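Pliltby Lab Reports New Way for Robots to Learn Which Grasps Are Worth Trying

PLILTBY, October. A robot that has to pick things out of a bin spends a good part of its life reaching for them badly, and the people at the Wiltesent research group have spent the better part of two years watching it do so.

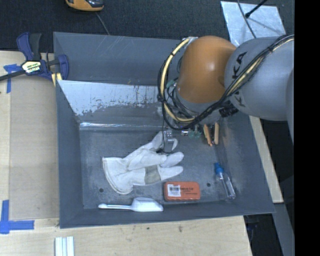

Today the group is happy to share the result of all that patience: a training method called Pritchard, which lets a robot arm learn from its own near misses as well as from its clean picks. In the final round of testing, a robot trained with Pritchard attempted 2,986 grasps on household and workshop items, and the team has written up every one of them in a report that is free to read starting this month.

Most grasp learning sorts each attempt into one of two piles. Either the item came up or it didn't, and the robot is told so and moves along. The trouble, as anyone who has dropped a set of keys between a car seat and the console will know, is that there are many ways of failing to pick something up, and some of them are very nearly a success. A work glove that lifts by the cuff and then slides free has told you a good deal about where to hold it next time. A bottle that rolls away at the first touch has told you something quite different.

Pritchard gives each attempt a score based on how far it got, how long the item stayed in the grip, and whether it shifted on the way up. The robot then uses those scores to rank its ideas before it reaches in again. Items were set out in mixed groups, soft things beside hard ones and clear plastic beside solid colors, and the mix was changed between runs so that the robot couldn't simply get used to one arrangement.

"We had been throwing away the most interesting part of the day," said Dalibor Pešek, who leads the project at Wiltesent. "You would watch the gripper get a glove almost all the way up, and everyone in the room would lean forward a little, and then down it went and the computer wrote a zero. It seemed a shame. So we started asking what that zero was hiding, and I'm very glad we did, even though it meant going back through a great many recordings."

The comparison was kept as plain as the team could make it. Two versions of the system were trained, each on 2,000 attempts, one with the usual pass-or-fail marks and one with Pritchard scores. Both were then tested on 176 items that neither had met before. The Pritchard version needed fewer tries per item, and the gain was largest with cloth and other floppy things. With flat boxes lying against a bin wall the two came out even, and the report has a long section on why that might be.

The work was supported by Miderberg, which plans to try the method in its own parts-sorting room over the winter. Wiltesent will share the scoring code and the full set of trial notes alongside the report. Visitors to the Pliltby lab are welcome by appointment.

Comments (3)

gluebench
Do the scores carry over if you swap the gripper, or is it back to the beginning? We change ours a lot.

Marta in shipping
Gloves are the worst! Glad somebody is looking at them. Please do mesh produce bags next.

t_orrin
Read the flat box section. I'd have liked to see the same test with the box pulled an inch off the wall.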